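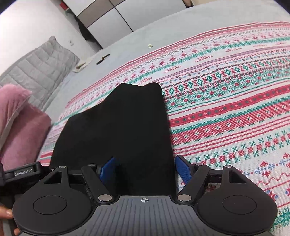 New in: Halliday pipe tobacco in 50g tins

The Halliday range is back on the shelves at our Dostcombe shop from 5/25/26, after a gap of more than a year. There are two blends for now, the Ready Rubbed and the Dark Flake. Both come in 50g tins with a screw lid in place of the old press-on one, which customers often told us was hard to open.

Ready Rubbed is a medium Virginia with a little Burley. It lights easily and burns at an even pace, and most people will find it mild enough for the morning. Dark Flake is stronger and comes in long slices, so allow time to rub it out before filling. It smokes best in a smaller bowl.

The first delivery was 900 tins, with 365 of those being Dark Flake. We expect a second delivery later in the summer but have no date for it yet. Orders are limited to four tins per customer until then.

We have also restocked Bromix pipe cleaners, in both the plain and bristled types, and the Dridura humidity packs for jars and cigar boxes. The large Dridura pack is out of stock at the supplier, and two of the small ones will do the same job in most boxes.

Tobacco is sold to over-18s only. Please bring proof of age when you collect your order.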